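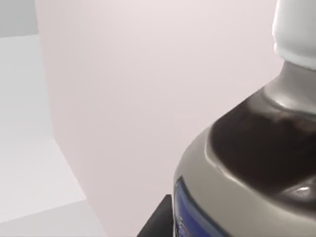
Can a robot help in the kitchen? The people at Arside said yes, so our class went to their open day in November to find out.

First we watched a practice kitchen on a big screen. It was made by a computer, so a dropped bottle makes no mess. That seems a bit easy to me.
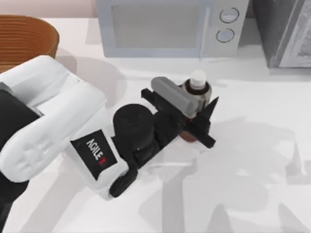

A gripper works like a pinching hand. It has to close in the right spot, and people forget how hard that is.

Dagmar Vondráček told us the robot practices 400 times. I asked if it could open the bottle too. "Not yet," she said. I can do both, and I'm in grade 5.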